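Home | Notebook | Stock list | Methods | Contact
Print this page | E-mail this page

Bench notebook, May

Jars for the Rotska pigment samples

Morning, 9:40. Cleared the left half of the long bench and laid out the glass that came back from the Drilton store. Purpose today is to settle which jars go to dry pigment and which are kept for oils, then get the lids matched before labeling. The old mixed crate goes away after this. It has held three kinds of lid for too long and the wrong ones get forced on.

Wash: warm water, plain dish soap, bottle brush, two rinses from the tap and a last one with distilled. Drained upside down on the rack overnight. Label glue from the previous batch came off with cooking oil and baking soda, left on for the length of a coffee. Scraper not needed, except on the Hattori jars, where the paper had been varnished over.

Inspection. Each jar gets looked at from above on the pale surface before it is passed. Dark backing shows dust better but hides fine lines in the wall, and lines are what matter for the oils. Clear glass, thick wall, heavy rounded rim, screw thread on the outside. Molded marks in the base throw a lot of glints and are easy to mistake for scratches or grit at first glance. Check by turning the jar: grit moves against the pattern, molding does not. 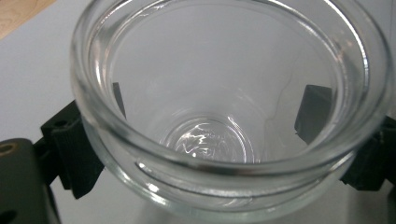 Lines in the wall

A faint thin curved line shows on the right side, running close to vertical. Could be a reflection, could be a mark in or behind the wall. Not decided from the top view. Procedure for any jar with a line like this:

1. Turn it a quarter. A reflection stays with the lamp, a mark travels with the glass.
2. Run a fingernail along it, inside and outside.
3. If the nail catches, the jar goes to the dry shelf only, with a pencil cross on the tape.
4. If still in doubt, treat as step 3.

Rim and thread

Bright highlights on the lip make chips hard to see. Use a fingertip in a cotton glove all the way around; the cotton snags on a chip long before skin finds it. Thread ridges get a pass with the dry toothbrush, as soap dries white in the grooves and then sheds into the pigment.

Lids

Sinix lids: liner intact, seat flat, go on without force. Keep for the oils.
Hattori lids: liner gone hard on the older ones. Acceptable for dry pigment with a paper disc underneath. Do not use for anything liquid.
Lids with any rust at the fold: scrap.

Leak check for the oil set: fill with 500 ml water, close hand tight, lay on its side on blotting paper for 2 hours. Any spot on the paper, change the lid once and repeat. Second spot, jar moves to dry.

Labeling

Tape on the shoulder, never on the lid. Lids wander. Pencil only, as the marker bleeds when the oil gets on it. Line one: pigment name. Line two: Rotska lot. Line three: month filled.

Open points

- Distilled water is down to 4 liters, order before the next wash.
- Bottle brush is losing bristles at the tip. Found one stuck in a thread. Replace.
- Ask Drilton whether the wide-mouth size is still stocked. The narrow ones do not take the spatula.
- Paper discs: cut another sheet, template is in the drawer under the scale.

Filling starts when the leak check is written up on the next page.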